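Beds, sheets and folding – quick tips

Typing this up between loads so forgive the mess. Most of it came out of the August notes, some from Dilruba Miah's sheet that used to hang by the dryers, and a few are mine.

Stripping first. Pillowcases off, shake them, turn them inside out. Then the top sheet. Then the fitted one, corner by corner, starting at the head. Don't yank from the middle – that's how the elastic goes, and new elastic is a pain to sew in.

Leave the bed bare for a bit if you can. Twenty minutes with the window open. Vacuum the seams with the narrow nozzle, baking soda only if there is a smell, and keep it off anything with memory foam.

Washing sheets: not with towels. Towels shed and they beat up the cotton. Zip and button everything before it goes in. Half the powder it says on the box is plenty in soft water. We use Tomoleo powder, the plain one, but any will do.

Drying. Take the sheets out while there's still a little damp in them and snap them hard, two people if you have two. Then straight on to the bed. Left in a ball in the basket they set like that and you will be ironing till supper. 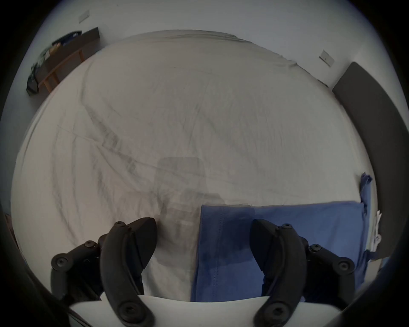

Creases are the thing I get asked about most. A sheet that went on dry and creased stays creased, long diagonals all the way over to the far side, and pulling the corners tighter does very little. Spray bottle, plain water, fine mist. Smooth from the middle out with the flat of your hand, then leave it alone. Light gray shows every wrinkle, worse than white I think, so mist that one twice. And the bed is still the best folding table in the house, creases or no creases – a blue cloth laid out flat like that, hem showing, you can line up the edges properly instead of fighting it in the air. Check for damp spots with the back of your hand before you fold. Palm's no good, palm is always warm. Anything doubtful goes back on the rack, becuase one damp cloth in a stack and the whole shelf smells by the weekend.

Folding cloths, the short way:
Long edges together. Hem on the inside.
Halve it, halve it again.
Thirds if the shelf is narrow.
Fold facing out, so you can grab one without the pile coming down.

Fitted sheets. Everybody hates them. Hands in two corners, inside out, tuck one corner over the other. Same with the other pair. Then all four on one hand, lay it down, square up the messy side and fold in thirds. Won't be perfect. Put it inside its own pillowcase with the rest of the set and who's going to know.

Senyo Gyamfi wanted the one about ironing so: iron the top fold of the flat sheet and the pillowcases. Skip the rest. 300 thread count and over wants more steam, less pressing.

Fabric headboards – vacuum top to bottom with the brush, once a month. Damp cloth for marks, barely damp, blot. Do the headboard before the clean sheets go on or you'll have the dust all over them. I forget this every single time.

Clothes piles. Anything parked on a desk or chair because it's "not dirty yet" gets hung up or washed before you start the bed. Otherwise it moves to the bed, then to the floor, then back again. Bags get emptied and hung on a hook, receipts out.

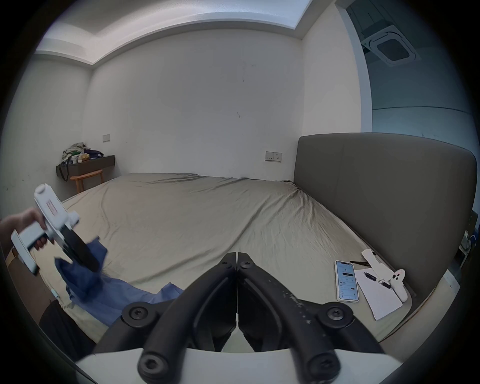
Cimomero House – Linen and Laundry Team

Clear the bed before you spread anything on it. Phone, pen, paper, cables, the lot. A pen lying on a sheet of paper looks harmless till it rolls under the cloth with the cap off. If you work from a written list keep it up by the headboard end, well away from where you fold, and do the folding on the other side. Click pens only please!

Ink on a beige sheet, if it's too late: rubbing alcohol on a cotton ball, old towel underneath, dab from the outside in. Change the cotton often. Then wash as normal, and don't tumble it until you're sure the mark has gone. Heat sets it.

New blue cloths bleed. Wash them on there own the first two times, cold, and don't leave one bunched up damp on a pale sheet. If the color does come off, cold water right away and a soak in oxygen bleach. Not chlorine.

Smoothing a fitted sheet once it's on – start at the foot, go round the bed once, tug each side down and under. Wrinkles in the middle usually mean a corner that isn't seated. Lift the mattress a hand's width and reseat it, much faster than pulling. Deep mattresses want deep pockets, measure before you buy. Chaminda Munshi has sheet straps in the cupboard, shelf 41, sign them out.

Storing. Sets together, label on the shelf edge, king and queen seperate. Oldest on top so they get used evenly. Lavender bags fine, cedar better, mothballs no. Leave a gap at the back for air.

Mending pile goes in the Sorno bin by the door. Loose hems, popped elastic, small holes. Too far gone and it becomes dust rags – cut with pinking shears, no hemming needed.

More on stains when I get a minute. Wax and candle grease first, Genji Oshima has been waiting on that one.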